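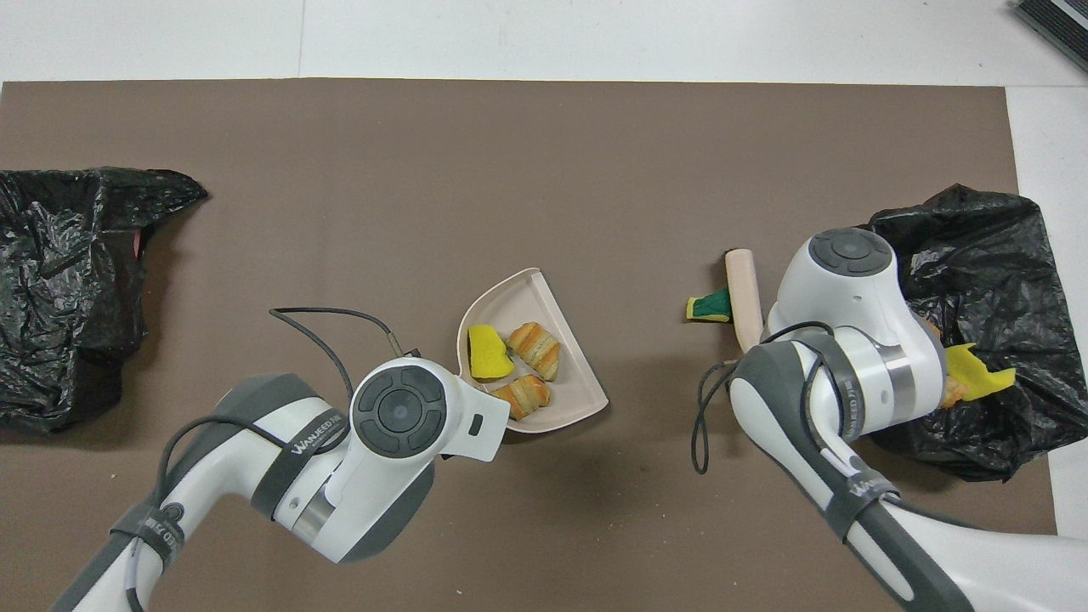 *Posted by Krum Todorova in Street Notes, August*

The old cannery quarter in Mildale has 2 street grids, and they don't line up. The older one follows the river. The newer one follows the rail spur, which was lifted before I moved to town. Where they meet, on the south side of Orkier Street, the lots come out as wedges, and the buildings on them have one very short wall.

I have been recording those short walls. The method is simple: one photo straight on, one from each corner, a tape measurement at waist height, and a note on the brick. I work at 7 in the morning, when there are few parked cars in the way. Each wall gets a card with its lot number and the date of the oldest map that shows it.

The maps are the slow part. The town library has two sheets at a scale of 1:500, both redrawn from an earlier survey, and they disagree on the Nørgaard warehouse. One sheet gives it a square corner. The other cuts the corner off. On the ground the corner is cut, but the brick there is a different size from the rest of the wall, so it may have been square once.

Honeylyn Talavera lent me her father's notes on the loading docks, 90 typed pages with no index. He lists a side door on the Nørgaard building, facing the spur. I found a patch of newer mortar that could be the door. The width fits. The height doesn't, unless the street was raised later.

Next I'll measure the curb on Jakau Lane and compare it with the sill heights.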